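Dristix Garment Handling Kit, Two-Arm
Research edition. Listed July 12, 2026.

The kit puts 2 arms on one rail, with parallel grippers and a copy of the Favness grasp planner. It was built to test one idea: that a robot should decide what to pick up before it decides how. Laundry was chosen because laundry has no respect for planners.

Favness ranks every fold and edge it can find, tries the best one, and lowers its opinion of that edge if the cloth slips. Dark fabric is the hard case, as black on black offers very few edges to have an opinion about.

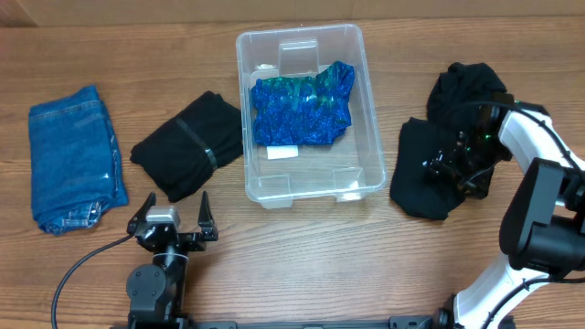
In the May trials at Cestesex, Ilídio Esteves ran 589 grasps on mixed clothing. Denim was easy. Sequins were better than feared. Black knits sent the planner back for a second look so often that the second look is now a standard setting, which we are calling a feature.

Supplied with power unit, cables and the full trial log, failures included. Table and clothes not supplied. Fits the Caputo bench rail; older rails need the adapter plate, sold separately.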